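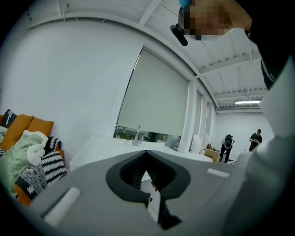
Places > Towns > Perrin Valley > Closadmont

Closadmont
By Tamás Szilágyi, revised in June

Closadmont is a hill town in the upper Perrin valley, on the road between Gelten and Mornodau. Tourist brochures call it the oldest walled town in the region, a claim that rests on very little. The present walls are mostly later repairs, and the only early stretch that can be securely identified is a short run of masonry behind the grain market.

History

The founding story credits a band of monks who crossed the pass in winter and built a chapel where their mule lay down. No written version of it is known from before the railroad came to Gelten, when the town began printing guides for summer visitors. Similar mule stories are told in at least two neighboring villages.

What the records do support is a toll station. Salt carts paid at the lower gate, and the account rolls show the town growing on that income. Guidebooks often give the medieval population as 4000. The figure comes from a petition asking for lower taxes after a fire, and the writers had every reason to inflate their losses. The number of hearths taxed before the fire was 226, which suggests a much smaller place.

Sights

The church of the Holy Cross stands at the top of the main street. Its bell tower is usually described as Romanesque. The lower floor may be, but the upper part was rebuilt after a lightning strike and copies the older style freely. The painted ceiling has been credited to a traveling master from the south, with no contract or signature to back it up.

Six of the original eight gate towers are said to survive. This is generous. Two of the six are houses that took over the old foundations and kept a few courses of stone at street level. The lower gate is the best preserved and can be climbed in summer.

The so-called Bishop's House was never owned by a bishop. It belonged to a family of salt dealers and got its name from an inn sign.

Food

The town promotes a chestnut cake as a centuries-old recipe. Most versions call for baking powder, so the modern form cannot be very old.

Getting there

Buses run from Gelten station, with fewer trips in winter. The signposted "pilgrim path" from Mornodau is a pleasant walk, though its link to any pilgrimage is doubtful.

Comments

valleywalker: My grandmother told the mule story and she never saw a guidebook in her life. Oral tradition counts for something.

R. in Gelten: Good to see the 4000 questioned. It's still on the sign by the parking lot.

marta_k: Is the tower open in the morning? We got there at 4 and it was locked.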